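Clitstead Manipulation Software Group
Minutes of the meeting held on 25/02/2026

Present: representatives of the control, perception, planning and tooling teams; one observer from Sestier.
Apologies: received from the Tuhiwai office.

1. Minutes of the previous meeting
The minutes of the December meeting were agreed as a correct record. The action on log retention was carried forward.

2. Perception
The perception team reported on the kitchen object set. The labelled set now stands at 417 images. Plates held upright in the rack remain the weakest class, as the detector sometimes merges neighbouring rims into a single object. It was agreed that each plate should be given its own mask before any further training. The team asked that the box at the left end of the mat be entered in the collision map as a fixed obstacle. 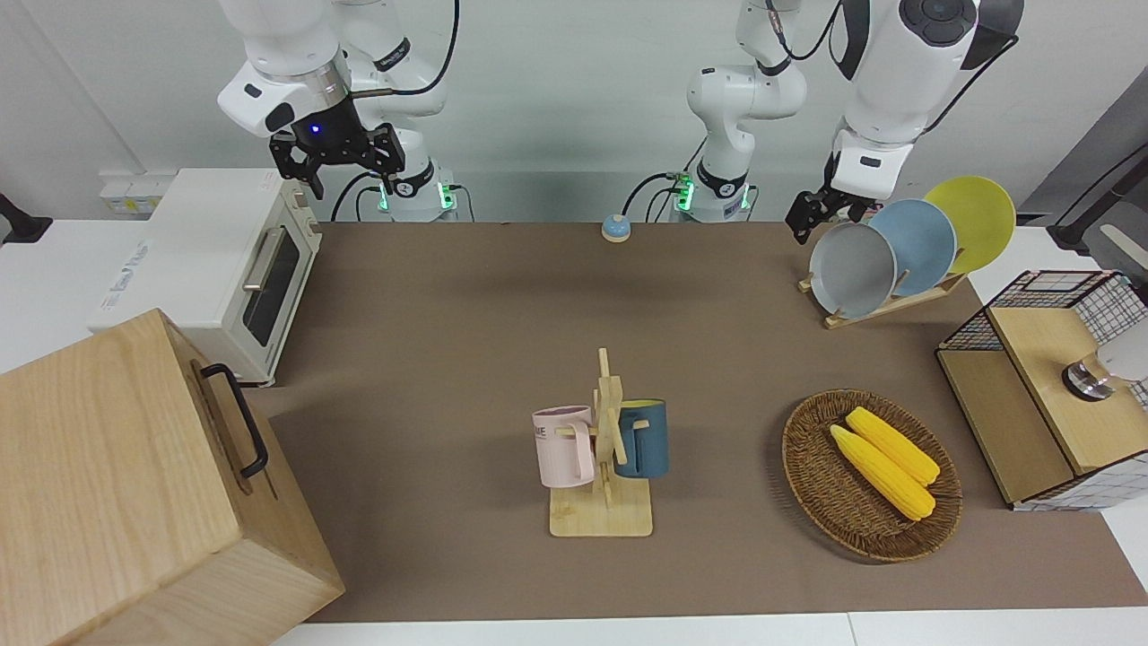
Two-arm workspace, with the left gripper at the grey plate in the dish rack.

3. Planning
The planner was run over 1,000 simulated rack approaches, of which 178 were rejected for passing too close to the mug tree. Members considered whether the clearance margin was too cautious. The planning team was of the view that the margin should stand until the mask work under item 2 is complete — the present object outlines are not reliable enough to justify a smaller figure. This was agreed.

4. Control
A change to the gripper closing profile was submitted for review. The Sestier observer asked whether both arms would share one set of limits. The control team confirmed that limits are held separately for each arm and are read at start-up.

5. Tooling
Vondadance release 16 was approved for use on the bench. The replay viewer still loses its time alignment when the two arms are logged at different rates. A fix is in review.

Actions
Perception: separate plate masks; update collision map.
Planning: repeat the simulated approaches with the new masks.
Control: circulate the closing profile for comment.
Tooling: correct replay alignment; report on log retention.

6. Any other business
None.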